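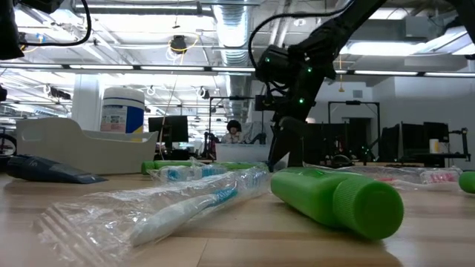 By Citlali Esquivel
Staff writer, home and family
27 June 2020

Berenice Cárdenas buys toothbrushes the way other people buy light bulbs. There are always a few more in the house than anyone needs, still in their wrappers, and for years they lived wherever she had set them down after shopping. Some were under the sink. Some were in the hall closet behind the towels. One turned up in a suitcase.

In the spring she decided to put everything her household uses for washing and brushing in one place. She started where most people who do this for a living tell you to start, which is with a table.

"You can't sort inside a cabinet," says Rocío Gallegos, who ran a small home organizing business called Fornora for 13 years before she retired. "You move a bottle to the left, you move it back to the right, and then you close the door. Put it all on a table and you have to decide."

Gallegos likes a bare wooden surface, big enough that things can lie on their sides without touching. Bottles, tubes, toothbrushes and small packets all come out together. She doesn't let people line them up at first. Her clients used to want to make neat rows right away, and she found they spent the hour on the rows.

The bins come next, and they should be plain. Gallegos used clear or cloudy plastic for anything small and a solid gray bin for the taller things. She never bought sets. Mismatched containers from the kitchen do the job, and if a square one fits the shelf better than a round one, use the square one.

Packets are the part that gets away from people. They are light, they slide, and they end up at the back of a drawer. Gallegos gives each kind its own open container and leaves the lid off. Color helps if the packets come in different ones. A child who can't read yet can still put green with green.

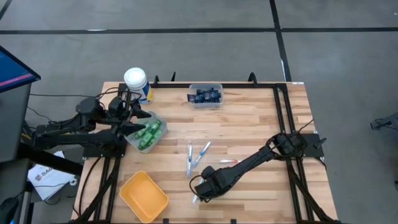

She doesn't stack them, either. A stack looks good for a day and then someone takes one from the bottom. A loose heap in an open bin is easier to live with, and you can tell from across the room when it is getting low.

Canisters are another matter. A big one with a wide lid takes up as much room as a dozen small things, and it usually gets used every day, so it should stand at the back corner of whatever shelf you have, where it won't be knocked over by someone reaching for something else. Cárdenas kept hers on the bathroom floor for two years. It now has a corner.

Toothbrushes cause the most arguments. Araceli Cortés, a dental hygienist in the town of Xolalpa, hears from patients who have opened every package at once and put the brushes in a cup so they look tidy. She would like them to stop.

"Leave it in the wrapper until you need it," she says. "A spare in a cup is sitting in the bathroom with everything else that's in the bathroom."

Cortés tells her patients to change brushes every three or four months, sooner if the bristles have spread. For a family of four that comes to at least 12 a year. She suggests keeping two spares per person and no more. Bristle color is a simple way to tell them apart, and she has known families to settle it once, blue for one child and pink for the other, and never discuss it again.

Cárdenas did her sorting over two evenings. She threw out a tube of something that had gone hard and gave her sister three unopened bottles of shampoo. The rest went back in four bins, and the spare toothbrushes now lie flat in the shallowest one. She plans to go through it all again in September, when her older son comes home and brings his own bag of half-used bottles with him.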